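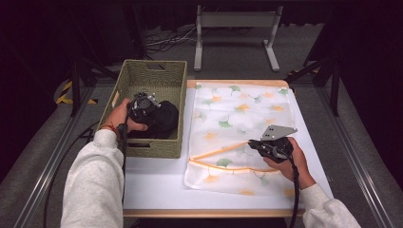
Flekau, April

Washing dark clothes by hand in hard water, they come out with gray marks

Hello to all. I moved to Flekau in the winter for work and I have now a small apartment without a washing machine. There is a laundry room in the next street but it costs a lot when you go every week, so I started to wash the dark things by hand in the bathtub. I keep them apart from the others in a woven basket, and the thin ones I put in a mesh bag first.

My problem is the black clothes. When they are dry they have gray marks, like chalk, mostly on the shoulders and along the seams. If I rub with my finger the mark goes away a little, but then it comes back after the next wash. I use the powder from Dokeo, one full cap for one tub, and I rinse two times. The water here is very hard, my kettle becomes white inside after a few days.

Is it the powder or is it the water? And is there something I can do that does not need a machine? I would not like to buy a water filter for an apartment where I stay maybe one year. Thank you in advance, and excuse my English please.

Idun Sjöberg

Carys Gronow
I had the same thing for a long time, so I will write what helped me. I think you have both problems together. Powder does not dissolve well in cool water, and in hard water a part of it stays in the cloth. When the cloth dries, you see it on black and you do not see it on white, but it is in the white things also.

First, use much less. One full cap is made for a machine with a full load. For a tub with four or five pieces I take one teaspoon, and I dissolve it in a cup of hot water before I pour it in. If you can find a liquid for dark clothes, it is easier. I changed to the Nordin one and I pay more for it, but the bottle lasts me from April until after the summer.

Second, rinse more. Two times is not enough when there was so much powder. Rinse until the water is clear and does not feel slippery between the fingers. For me it is usually four times. In the last rinse I put half a cup of white vinegar. The smell goes away when the clothes are dry. Please do not mix vinegar with bleach, never.

For the marks that are there already, soak the clothes one hour in warm water with a cup of vinegar and no soap at all, then rinse well. You may have to do it twice. Do not do this with silk or with anything that has metal buttons you like. And look at the label before you use warm water, some black clothes lose color the first times.

About the mesh bag, do not fill it too much, the water must go through. I open mine for the rinsing and move every piece by hand.

hallway_lamp
Its the water. I paid 600 for a softener and never looked back. Everything else is a waste of time

Carys Gronow
She wrote that she does not want to buy a filter for one year, so I do not think this helps her. Also with a softener you must still take less powder, or you will rinse until the evening.

Flaltero
Small thing to add. Turn the black clothes inside out before you wash and also before you hang them. If some marks stay, they are on the side which is not seen. And dry them away from the sun, in my old place I had a south balcony and two black shirts became brown in one summer.

Idun Sjöberg
Thank you Carys and everybody. I made the soak with vinegar yesterday with one sweater and a pair of trousers. The trousers are good now. The sweater has still a line at the collar, so I will repeat it. I did not know that the cap was for the machine, it is written on the back of the box in very small letters. I will look for the liquid when the powder is finished.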